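Service Robots, Unit 5: Household chores
Handout prepared by Raelene Ormsby

Can a machine do the laundry yet? Washing and drying, yes, for decades. Folding is still mostly done by hand. A rigid part on a shop floor has one shape, and the arm can be told where to grip it. Cloth changes shape every time it is touched, so the plan made before the first grip may be wrong after it.

Read the Geraghty chapter on soft materials before the lab. Pay attention to the difference between finding a garment and finding a good place to hold it.

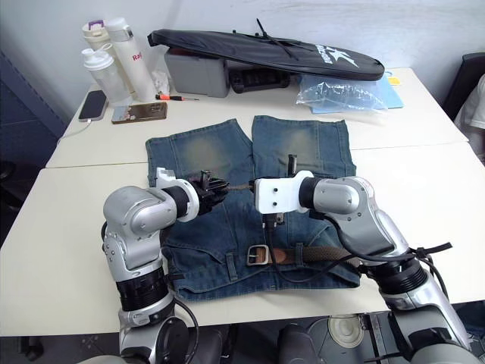 Vol. 12, p. 300

Jeans are a useful middle case. Denim is stiff enough to hold a crease, but seams and belt loops make the thickness uneven. A belt left in the loops adds weight and a hard buckle. With two arms gripping close together near the middle, the legs are left free, and the controller has to allow for how they will drag or swing when the cloth is lifted.

For comparison, the Vetby towel set has 1475 recorded folds and almost 4000 single grasps. All of it is flat, square cloth. Ailbhe Hanrahan's lab notes from March cover trousers – read section two only.

For discussion:
Which step would you leave to a person, and why?
Would you take the belt out first, or plan around it?
What counts as "folded" – a fixed size, or good enough for a drawer?

Written answers are due 31 Dec 2024, one page at most.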